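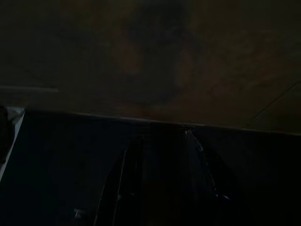 Figure 1. Brown surface at close range, with its lower edge and faint lines like seams. See Part 1.

Unit 4 handout: Surfaces, Edges and the Sink Counter
Household Care and Kitchen Practice
Instructor: Urmila Srivastava
Lab sections: Kiran Bisht, Ravindra Tyagi
Revised September 17, 2021

Bring this handout to lab. Parts 1 and 2 are covered in lecture. Part 3 is done at the sink and graded by your section leader.

Part 1. Flat surfaces

Last unit we dealt with floors. Panels, doors and walls near a work area are harder to judge by eye, especially in low light. A brown surface in a dim kitchen can look blotchy when the finish is fine, and it can look fine when there is a film of grease on it. Check with a clean white cloth before you decide it needs anything.

Terms used in class:

Face – the broad flat part of a door or panel.
Edge – where the face ends. Edges catch the light, so they show wear first.
Seam – a line where two pieces meet. Grease and crumbs settle here.
Film – a thin layer of grease and dust, often felt before it is seen.

Wipe the face first, top to bottom, with a wrung-out cloth. Then do the edge with a folded corner of the same cloth. Seams get a soft dry brush, then the cloth. Do not push water into a seam. Wood and pressed board both swell, and the damage does not go back down.

Bright specks along an edge may be light, grit or chipped finish. Run a fingertip along it. Grit comes off on the finger. A chip feels sharp and should be written on the condition sheet.

Part 2. The sink counter

A sink counter has three zones for the purposes of this course. The back strip is the part behind the basin, where the faucet stands and where most people keep soap and sponges. The side is where dishes wait. The third zone is the basin.

The back strip is the one students skip. It is narrow, it is hard to reach, and it fills up. A water filter, a bottle or two and a sponge holder are enough to hide a good deal of standing water. Speckled stone makes this worse, as small crumbs disappear into the pattern. Look along the counter from a low angle with the light in front of you.
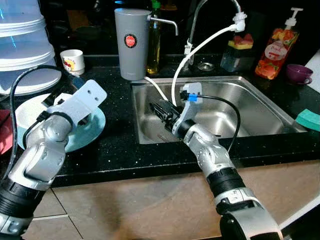

Hoses and tubes need a word as well. If a hose is fitted to the faucet, wipe the outside and check the joint for drips. Leave the fitting in place unless your section leader tells you to take it off. A filter tube that empties into the basin should hang free, with its end clear of dirty water.

Bottles are lifted and wiped underneath, one at a time. Read the label before you put one back. Cooking oil and dish soap can look much alike in a clear bottle, and they should not be stored side by side if it can be avoided. Harish Rathore asked in lecture whether an unlabeled bottle should be thrown out. No – ask first, then label it.

Sponges: squeeze out and stand on edge or in a holder with air around it. A sponge left flat on the counter dries slowly on the bottom side. Keep counter sponges and dish sponges apart. We use color for this in lab, and each section picks its own colors.

Part 3. Lab exercise: dishes at the side of the sink

Work in pairs. One person washes, the other handles the side zone, then switch. You have 13 minutes per turn.

1. Scrape plates and stack them by size, largest on the bottom.
2. Bowls go on top of plates only if the stack stays steady.
3. Check the basin for small items before running water. Chopsticks and thin spoons lie flat and are easy to miss.
4. Wash cups first, then bowls, then plates.
5. Clear the drain and rinse the basin.
6. Wipe the back strip, then the side, then the rim. 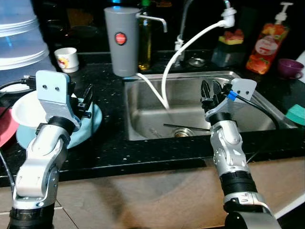 Figure 2. White bowl on a light blue plate at the side of the sink, with a thin utensil lying in the basin. See steps 2 and 3.

Tania Weerasinghe has the condition sheets and will hand them out at the start of lab. Fill in one per pair with both names. Late sheets go in the tray outside Room 550.

Reading for next time: the packet on drying racks and dish towels, first half only.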